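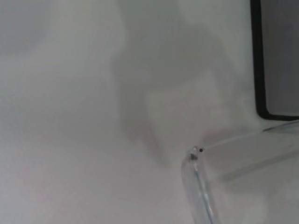

Gemechu Mekonnen wrote to ask whether a matt white top would drive him mad with fingermarks, as his old gloss one did, and whether he could leave it bare all day with a lamp over it and still look at it in comfort. Yes to the lamp, very much so, and nearly yes to the fingermarks (there's more on those under Cleaning).

Maltow Work Table, matt white
Made by Walten, Londville

We've been selling the Maltow for a good while now and it's still the table we'd pick for ourselves. It's a big, plain, pale top on a frame that doesn't wobble, and you can use it for pretty much anything you'd want to spread out: sewing, model kits, sorting photographs, repairing small things, wrapping presents in December with the whole family leaning on it.

The top
The white is a soft one with a little grey in it, and the finish is properly matt. That matters more than you'd think! A glossy top throws the light straight back at you, and after an hour of close work your eyes know all about it. On the Maltow a shadow falls softly and the glare stays away, so small parts are much easier to find. Clear plastic bits and pale thread are the hard ones on any white table — for those we suggest a dark mat under your hands, and we sell one that fits.

There's no grain and no pattern. Some people find that a bit stark when it first comes out of the box. Give it a week and put something on it.

Size and fittings
Length: 151 cm
Depth: 103 cm
Edges: rounded on all sides
Legs: bolt-on, with screw feet for uneven floors
Cable hole: back left or back right, please say which when you order
Cable tray: sold separately
Guarantee: 5 years on the top, same on the frame

The depth catches people out. It's a good deal deeper than an ordinary desk, and you'll want to measure your doorway as well as your wall. The top travels flat and comes in one piece. If your stairs have a tight turn, ring us first and we'll talk it through with you.

Colours
The top comes in matt white only. We did try a pale green and everybody in the workshop liked it until they had to match a second batch to the first. The frame comes in three colours: off-white, silver-grey and navy. You can mix them too, so off-white legs with silver-grey rails is fine, and so is a navy rail on an otherwise pale frame. Tsehay Lencho in our paint room is very fond of that last one and will happily send you painted samples in the post. 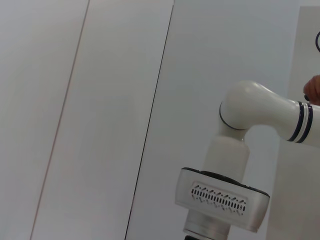 Off-white and silver-grey together, with a little navy.

If you're choosing between the two pale colours, look at your floor. Off-white is the warmer of the pair in evening light and sits nicely on wood. Silver-grey hides scuffs from shoes and chair wheels far better, and it's what most schools and workshops go for. Navy looks wonderful and shows dust. There, you've been warned.

Putting it together
You'll need two people for the last part, when the top goes down on the frame. The rest can be done alone with the key in the box. Lay the top face down on a blanket, fit the rails loosely, add the legs, and only then tighten everything. If you tighten as you go, the last leg never lines up and you'll have to start again (Hawi Chala, who wrote the instructions, put this in capitals and we still get phone calls).

Cleaning
A damp cloth and a drop of washing-up liquid. Greasy fingermarks do show if you catch them at a low angle, more so near the front edge where your wrists rest, but they come off with one wipe. Pencil needs a soft rubber. Please don't use scouring cream, as it polishes the matt finish and leaves a shiny patch that can't be put right. Hot glue lifts off once it has set. Superglue doesn't, so use the mat.

From our customers
"I cut patterns on it and I can finally lay out a whole coat. My only grumble is that the screw feet were stiff." Tsegereda Asfaw

"We bought one for the back room and ended up buying a second to push against it. The tops meet dead level once you've fiddled with the feet. Lovely big space." Carolina Patrício

On the stiff feet: that was a fair point, and tables sent out from March 2019 have a smoother thread. If you've got an older one, ask us for a set of the new feet and we'll post them free.

Ordering
Tell us the frame colour, the side for the cable hole and whether you'd like the tray or the mat. Delivery is to the room you want it in, ground floor or upstairs, and the driver will take the cardboard away if you ask.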